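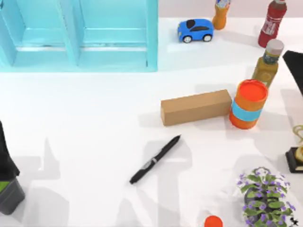 A turquoise shelf unit and household objects on a white tabletop, in a computer rendering.

Home | Products | Stockists | Press Room | Contact

Print this page | E-mail this page

PRESS RELEASE
10 May 2026

BROTERO INTRODUCES THE NOSTCOMBE RANGE OF UNDER-SINK AND PANTRY ORGANIZERS

Brotero, the maker of kitchen storage, announced the launch of Nostcombe, a range of pull-out trays, stepped racks and door-mounted holders designed for the parts of a kitchen that are hardest to reach. The range consists of 22 pieces and will be sold through independent kitchen stores and by mail order. Deliveries to stores have begun, and the full range will be available by October.

Nostcombe is the first complete range that Brotero has developed for existing cabinets. Earlier products from the company were supplied to kitchen fitters and installed as part of a new kitchen. The new pieces are intended for households that wish to keep the cabinets they have, including renters who may not be permitted to drill into doors or side panels.

The range was designed by Tsoukalas, a product design studio that has worked with Brotero on two previous projects. Before drawing work began, the studio visited 80 homes to look at how people stored pans, lids, cleaning supplies and dry goods. The visits covered apartments, row houses and larger family homes, and each household was asked to empty one cabinet of its choice and put everything back while a designer took notes.

"Most of the people we visited had enough cabinet space for what they owned," said Akinyi Mollel, director of product development at Brotero. "Their difficulty was with the back third of each shelf. Items were placed there and then bought again, as they could no longer be seen from the front. The brief we gave Tsoukalas was to bring that part of the shelf forward without asking the customer to replace the cabinet."

The central piece in the range is the Nostcombe pull-out tray, which is offered in four widths. The tray runs on a base plate that is held in place by a spring bar pressed against the cabinet walls. No screws are required. Customers who prefer a permanent fitting may use the four holes provided in the plate, and screws are included for this purpose. The tray extends to its full depth and has a raised lip at the rear, so that bottles and jars stay upright when it is closed.

For the cabinet under the sink, the range includes a two-level rack with a cutout that fits around the drain pipe. The upper level is divided into three sections that can be moved or removed one at a time. This allows the rack to be set up before the position of the pipe is known, and changed later if the plumbing is altered. A shallow drip tray is supplied with the rack and can be washed in the dishwasher.

Other pieces include a stepped rack for spices and small cans, a vertical holder for baking sheets and cutting boards, a lid stand with adjustable arms, and a set of door-mounted holders for wraps and foil. The holders hook over the top of the door and are padded on the inside face to protect painted finishes. All wire parts are coated steel. The trays and drip pans are molded from recycled plastic and are available in white, slate and pale green.

Manufacturing is carried out by Fluner, which has supplied wire goods to Brotero for several years and has set up a separate line for the new range. Sample pull-out trays were put through 2,000 opening and closing cycles under a full load before the design was approved. The spring bar was revised twice during this period, and the version now in production has a wider foot that spreads pressure over a larger area of the cabinet wall.

"We asked Fluner to test with the kinds of weight that we had recorded in the home visits, including cast iron pans and large bottles of cooking oil," said Mollel. "The first version of the bar marked the walls of softer cabinets. We did not consider that acceptable in a product meant for rented homes, and the launch was moved back so that it could be corrected."

Replacement parts for every piece in the range will be sold separately, including feet, runners, dividers and door padding. Each item carries a part number on its underside, and fitting instructions are printed in large type with drawings for each step. Customers who find that a piece does not fit their cabinet may return it unused within 30 days of purchase for a full refund. A measuring guide is available from stockists at no charge.

Stores that wish to carry the range may request a display cabinet fitted with the pull-out tray and the under-sink rack. Requests should be made through the Brotero trade desk. Product samples for review are available to members of the press on a loan basis, subject to supply.

About Brotero
Brotero designs and supplies storage products for kitchens, pantries and utility rooms. Its products are sold to kitchen fitters, independent stores and household customers.

Press contact
Akinyi Mollel, Director of Product Development, Brotero
Inquiries may be sent through the Contact page of the company website.

Print this page | E-mail this page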